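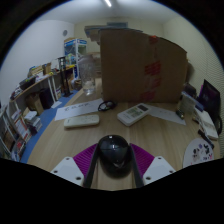 27 April 2020
Desk clearing task, hand gripper, notes for the workshop book

Start 08:50, stop 12:15. Same desk as before, long side towards the shelves. Mouse, two remote controls, glasses, paper. The cardboard stands at the back as a screen.

Fingers: the purple ribbed ones with black strips on the inside. The mouse is the easy object if I come from the front and keep the wrist low. If I come too high the strips touch only the top of the shell and it slides away to the side. I wrote the same in December and forgot it.

The glasses are still the worst. With folded temples there is almost nothing to hold. I lost many attempts there and my thumb is tired. Please do not put them on the paper edge next time, the paper comes up together with them.

Remote controls: take across the short side, not along. For the one with the small display, turn the hand before going down. When I turn it afterwards I push the sheet.

Count: the log shows 3387 grasps for this desk since we began, 2380 of them usable. I took out 400 with a bad start position, these are not in the usable number.

About the work itself, because we were asked in the Rieger meeting to write down what is different for us. Before, I packed returns at Latadholm and the day was decided by the belt. Now I decide when I start a round and when I take a pause. It is quieter and I like this. But it is also more alone, and in the packing hall I walked much more. In the afternoon my shoulder feels it. I asked for a lower table and had no answer yet.

The other question in the packing hall is who goes to the sorting station when the Zendden arms come. They were told that there will be retraining, but not how long and not for how many. Colleagues ask me because I sit here, and I do not know it either. I think somebody from Porkex should come down and say it to them directly, also if the answer is not finished. It is strange to teach a grip which I did myself for years, and I would like to be able to tell them something.

To do:
screws on the left plate, check if tight
new strips, order two pairs
write the pause times in the log, I forgot them again
file 1388 has a wrong label, it says remote and it is the mouse

Next round with the glasses only, short session, one hour maximum.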